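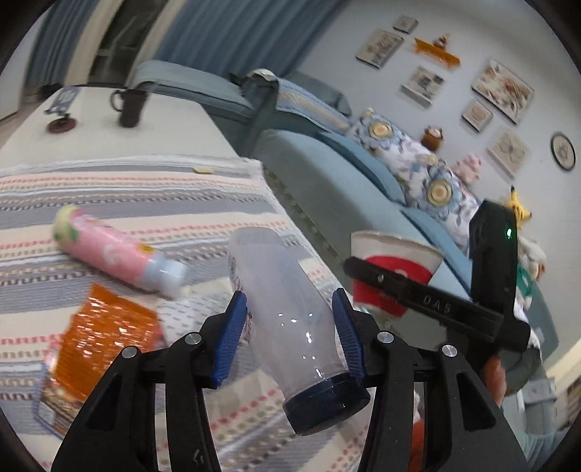

Progress report to the Joubert Fund
Semwood House shared kitchen and table project
Covering the months since January

Dear friends at the Fund,

Thank you for your patience while I put this together. I had meant to send it earlier in the spring, but the big cupboard took longer than I'd allowed for, and I didn't want to write to you about it while half of it was still on the floor. It's in order now, and I can tell you how things stand with a clear conscience.

You'll remember that the grant was for making the ground floor kitchen at Semwood House usable again by everyone who lives here, and in particular for getting the long table back. When I wrote the application the table had been a kind of parking lot for years. People set down shopping, bottles, packets, letters, a mug or two, and then other people set things down on top. Families had taken to eating upstairs in their rooms. What we asked you for was storage, a few decent things for the table itself, and some of my hours to run the sorting mornings and the Porkalden cooking evenings once there was somewhere to hold them.

The storage

The Fendeo shelf units arrived in one delivery and went up along the wall by the back door. I'm pleased with them. They are plain and sturdy, and the shelves lift out for washing, which the old ones never did. We have given each household a shelf at a height they can reach – Mrs. Adair's old spot was so high that she had been keeping her rice in her bedroom – and the two lowest shelves are shared. Dry food goes on the left, bottles on the right, cleaning things in the closed cupboard with the catch on it. I had wanted labels printed, but the residents' children wrote them by hand one rainy afternoon and I like these much better than anything I would have ordered.

One unit came with a bent bracket. The supplier sent a replacement without any fuss, though it did mean a shelf stood empty for a while and everybody had an opinion about who should get it.

The sorting mornings

We hold these at 10 in the morning, after the school run, and we have settled into a way of doing it that suits people. Everything from one section of shelf comes out onto the table, whatever it is. Bottles stand or lie at one end, packets go in the middle, and whoever is there picks things up one by one and decides where they live. Bottles have turned out to be the slow part. Some have lost their printing, some have been refilled with something other than what the label promises, and a frosted bottle with a dark cap can hold almost anything. Our rule is that if the owner can't say what's inside, it gets emptied and rinsed and goes in the recycling.

Packets go much faster. Unopened and in date goes back on a shelf, opened goes into a jar, and anything past its date is thrown out. I had expected some hard feelings over the throwing out and there have been very few. People seem relieved, to tell you the truth, and there has been a good deal of laughing at what has come to light from the back.

The table

I know the tablecloths looked like a luxury in the budget, and I was grateful that you left the line in. They have done more for the room than I would have dared to claim. The one in use most often is the striped woven one, cream and gray with rows of coral-red dashes and a white fringe, laid so that part of the white tabletop stays bare. The bare end is for cups and for anybody who only wants to sit with a coffee, and the covered part is for whatever the group is doing. We didn't plan that. Somebody laid the cloth short one morning, it suited everyone, and it has been laid that way ever since.

It washes well at a low temperature, though the fringe tangles if it goes in with towels. I have pinned a note to the machine.

The cooking evenings

The Porkalden evenings have begun, a little later than the plan said. We have held 4 so far. Each one is led by a resident who chooses the dish, writes out the shopping, and gets help from me with the buying. Gerrit Steyn led the first and made a bean stew with far too much pepper in it, and every bit of it was eaten. The others were gentler. The later ones have drawn some of the people who told me flatly in January that they would never cook in company, and I have been careful not to remind them of it.

Washing up afterward is still a sore point. I've tried a list and I've tried goodwill, and at present we are back to the list.

The money

Of the $1000 you awarded, $547 went on the shelf units, brackets and jars, and $300 on the tablecloths, the first set of kitchen things and the ingredients for the cooking evenings. The remainder is being held for ingredients through the summer. All the receipts are in the blue folder and I can send copies whenever you would like them. My own hours are covered by the house, as agreed.

What is late, and what comes next

The tall cupboard beside the stove still needs a new door. The carpenter has measured it twice and I am waiting for a date. Until then we're keeping pans in there and nothing that spills. I had also promised you a short written guide for new residents, explaining the shelves and the table, and it exists only as notes in my own handwriting. I hope to have it typed up before the next report.

Over the coming months we'll carry on with the sorting mornings, though less often now that the worst is behind us, and I would like to try a breakfast, which several of the older residents have asked for. If any of you are passing through and would care to join us, please come. The kettle is by the window and the good mugs are on the second shelf.

With warm thanks,
The kitchen project coordinator
Semwood House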